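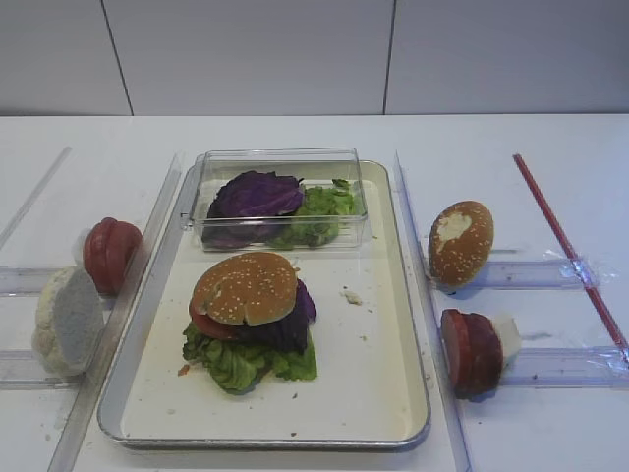

*Tray with the burger stack in front and the box of leaves behind it. Tomato slices over on the left.*

# How do I stop a cold veggie burger stack sliding about when there's this much leaf in it?

**Asked by purpleleaf_petosen** | 28 February 2020 | Viewed 1,000 times | Tags: burgers, salad, lunch, assembly

I've gone completely mad for build-your-own burgers since January and I'm doing them for a lunch at our place in Petosen. There'll be 8 of us. My plan is to have everything laid out cold beforehand, with the leaves together in a clear box on the tray and the tomato and buns off to the side, so people can just reach in and build.

The order I've got to is lettuce on the bottom, then purple cabbage, tomato, and the sesame bun top over the lot. I love how it looks! The lettuce ruffles out past the bun and you get that deep purple edge next to the red. The full version has a bottom bun and a bean patty too, but it's the salad part I need help with because that's where it all goes wrong.

As soon as you pick it up the tomato shoots out of one side and the cabbage out of the other. I'm using whole pieces of cabbage leaf, not shredded, and I'd like to keep it that way if I can (shredded goes everywhere, and I'm the one sweeping up).

So:

- is the order wrong, or is it the way I'm cutting things?
- can the lettuce and cabbage share a box overnight, or should they be apart?
- does the tomato need salting first?

Any help very welcome, I've eaten an awful lot of collapsed burgers this week and I'm not even sick of them yet.

---

## 3 answers

### Notburga Egger · marked as helpful

Oh, I love a raw cabbage layer, it's such a good crunch and hardly anyone bothers! I ran the lunch counter at Caturholm for years and we had red cabbage in nearly everything.

Your order is fine for looks but you've got the two slippery things touching. Cabbage leaf has a waxy side and a wet slice of tomato will skate straight off it. Put the tomato directly on the lettuce, where the ruffles hold it, then the cabbage over that, then the bun. If you really want the tomato higher up for the colour, put a smear of hummus or mayo on the cabbage first and press down.

Now the cabbage itself. A whole leaf is curved and springy and wants to push your bun off. Cut out the thick white rib, then lay the leaf on a board and go over it firmly with a rolling pin, 2 passes. You'll hear it crack, which is what you want. It goes flat and still has plenty of bite. Trim it to a little wider than the bun so you keep your purple edge.

Tomatoes: slice them, lay them out on kitchen paper, paper on top, leave them while you do the rest. I do salt mine, just a pinch, but only on the day. Don't leave slices stacked up for long as they sit in their own juice and the bottom ones go soft.

Sharing a box overnight is fine if both are properly dry. Fold a sheet of kitchen paper under them and don't pack them tight. I'd put a lid on in the fridge and take it off when you serve.

> **purpleleaf_petosen:** The rolling pin!! Just tried it on one leaf and it lies flat as anything. Swapped the tomato down as well. I'm so pleased, thank you!

> **Notburga Egger:** Lovely! Do toast the cut side of the buns if you've time, it grips better and you get fewer crumbs inside.

### viken_kitchen

Cocktail stick through the middle. Done.

Take it out before eating obviously

### Zwahlen77

Agree with the first answer about drying everything. I'd go further and quick-pickle the cabbage, 2 spoons of vinegar, a bit of sugar, leave it while you set the table. It goes soft and bendy and the colour turns a really bright pink. It does drip though, so pat it well or your bottom bun will suffer. I know you said whole leaves but it works with those too, just takes longer.

Never tried it with a bean patty, mine are always halloumi.

> **purpleleaf_petosen:** Ooh, might do a bowl of that on the side as well. How long will it keep?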